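Ticket 1885: walk-in cooler alarm going off overnight, product feels cold in the morning
4 min read
326 shares

Opened 15 November 2021 by Saulius Kairys, Flandico deli kitchen
Status: Closed

Hello, and thank you for picking up the phone so quickly this morning, I know I talked your ear off! I'm putting it all in writing now like you asked. We have the Udora temperature logger in our Travberg walk-in, the one we use for soups, cut melon, and all the cooked chicken. Since the end of October it has been texting me in the small hours to say the air is above 41°F. I drive in, I open the door, everything feels cold, and the dial on the wall says 37. I'd love to call it a false alarm and go back to bed, but I've got a case full of chicken salad and I'm not comfortable guessing with other people's lunches.

Things I've tried so far: new batteries, restarting the logger, moving the trays out from in front of the fan (that was our own fault, we got busy). The alarm came again the next night anyway.

Reply from Tarmo Ozoliņš, Navickas support

Hi Saulius, you're doing the right thing by not guessing, and please don't apologize for the long call, the details helped. For tonight, go by the food and leave both the dial and the logger out of it. Put a clean probe thermometer into the thickest part of whatever is nearest the door. If any of the chicken or melon is over 41 and you can't say how long it has been there, it needs to go, even if it looks and smells lovely. I know that hurts.

After that, check the probe itself. Fill a cup with crushed ice, top it up with cold water, stir, wait a minute or two, and see that it reads 32. Do the same with the logger's sensor if the cable will reach.
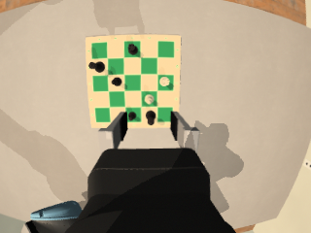
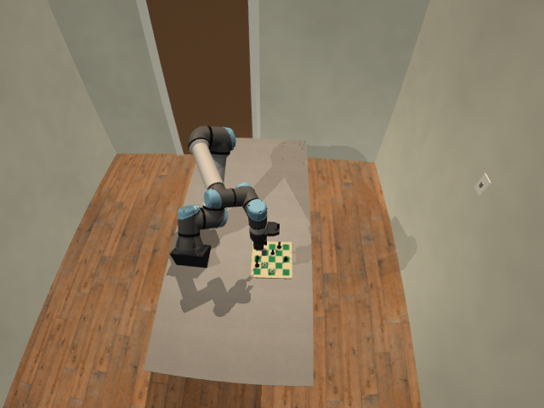
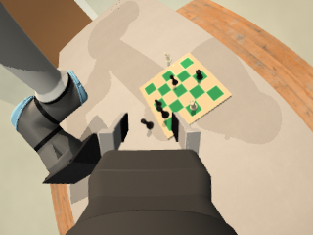
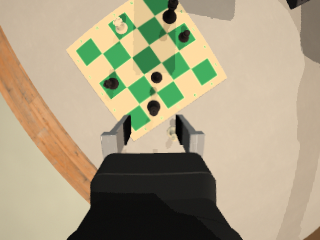 Once both thermometers agree in ice water, we can look for the warm spot, and there nearly always is one in a walk-in of that age. Coolers don't hold the same temperature from corner to corner, and a sensor by the door will tell you a very different story from a dial beside the fan. The easiest way I know to find it is to draw the floor of the cooler on a sheet of paper as a grid, and then take your readings at every other square, the way the green squares alternate with the cream ones on the chessboard in the first picture. Make little marks along the edge for the rows and columns so that you and the night crew are writing about the same spot. Do it once before closing and again before anybody opens the door in the morning, and send me both sheets.

Update from Saulius

Okay, so the ice water was fine for both of them, a hair under 32 on the probe and right on 32 for the logger. The grid was more fun than I expected, my daughter colored it in for me. The back is steady at 37 all the way across, but the two rows by the door were at 44 when I came in. We threw out a tub of chicken salad and all the cut melon from the front shelf. The rest was under 41, and I wrote down every tub.

I also did something I should have done weeks ago and closed the door on a strip of paper. It slid right out along the bottom hinge side. The gasket is split there, and you can't see it unless you're on your knees.

Reply from Tarmo

Well done, and thank your daughter for the artwork! That would do it. Please keep the ready-to-eat food on the back shelves until the new gasket is in, and put only whole uncut produce and drinks up front. I wouldn't raise the alarm limit or lengthen the delay in the meantime, tempting as it is at three in the morning. A spare gasket is part number 356 in the Travberg list, and the installer should check the hinge while the door is off.

Update from Saulius

Gasket is in, hinge was a little loose too. Paper now holds on all sides. Front rows read 38 this morning and my phone stayed quiet all night. I've kept the sensor by the door like you suggested, and we're doing the ice water check whenever the logger batteries get changed. You can close this one, and thanks again for your patience with me.

Closed by Tarmo Ozoliņš
2 comments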